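Products > Workcells > Data Collection > Haltberg Two-Arm Recording Bench
Print this page | E-mail this page

Haltberg Two-Arm Recording Bench

A bench for people who need a robot to be shown how to do something several hundred times, and who have run out of colleagues willing to hold the clipboard.

The Haltberg is a tabletop, two arms, two grippers, a head camera and the recording software to go with them. An operator drives the arms by hand from a pair of matching leader arms, and everything that happens gets saved: joint positions, gripper opening, video, and a note of which task was being attempted. Do this enough times and you have a training set. Do it carelessly enough times and you have a large folder. We supply equipment for both outcomes, but the manual leans toward the first.

What it's for

Small parts, mostly. Customers buy the bench to gather demonstrations of sorting, packing, opening, closing and handing things from one gripper to the other. The fingers are long and tapered, which suits items you would pick up with a thumb and one finger and promptly drop under the desk. Earbuds are a favorite with our own staff. They are slippery, oddly shaped, and have a left and a right, and a policy that can cope with them will generally be polite to a box of screws.

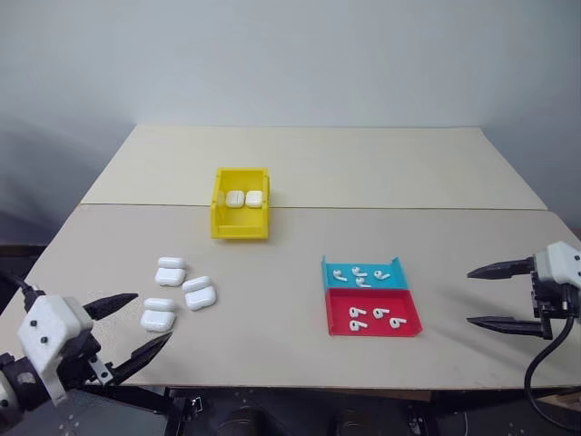

Earbud sorting task on the two-panel top: yellow bin at the back, charging cases to the left, two-compartment tray to the right.

The tabletop comes in two panels so that the back one can carry the fixed items and the front one the items that move about. Customers are free to ignore this. Plenty do, and then write to ask why their bin has wandered between takes.

Keep the wall behind the bench plain. Ours is a pale gray-white and as dull as we could make it. Ignacio Aravena, who wrote the setup guide, once spent a week working out why a model performed beautifully on weekdays only, and the answer was a colleague's coat.

Recording

A take starts and stops with the foot pedal. After each one the software asks you to keep it, discard it or flag it. Please use the flag. A fumbled grasp followed by a decent recovery is worth having, provided somebody has said that's what it is. A fumbled grasp filed under "good" will come back to you later with interest.

The software also prompts you to shuffle the parts between takes. Operators left to themselves put everything back in the same spot, neatly, with the stems all pointing one way, and the model learns that earbuds grow there. The prompt can be turned off. It turns itself back on at the next session, and this is not a bug, whatever the support queue says.

A practiced operator gets through 28 takes an hour on a pick-and-place task of moderate awkwardness. New operators get through fewer and complain more. Our in-house earbud set stands at 788 kept takes, and it ships with the bench so that you have something to train on while you argue over your own task list. Berenice Medrano drove most of it and would like it known that she discarded more than 700 others.

In the crate

- Two follower arms with two-finger grippers, white housings
- Two leader arms with hand grips
- Two-panel tabletop, beige
- Head camera and mount
- Foot pedal
- Spare finger set (you'll want it by August)
- Liden recording software, one seat
- Cables, in a quantity that will seem excessive until it doesn't

Bins, trays and parts to be handled are not included. Any stiff plastic tray will do if it sits flat. Bright colors are easier on whoever has to review the video.

Options

Guzmán soft fingertips, for glossy parts that squirm. Slip-on, sold in pairs.
Usidby rolling base, for labs that share one bench among several groups. Lock the wheels before recording. It is in the manual in bold.
Second Liden seat, so one person can label while another drives.

Ordering

Lead time depends on the arms and we will tell you the real one when you ask. Training is 2 days at your site and covers setup, driving and labeling. The labeling part is the one people try to skip, so we do it on the first morning with the door shut.

Existing owners can send in a spare hard drive for the earbud set at no charge. Put your bench serial number on the drive itself, not on the envelope.

Last updated: 18th May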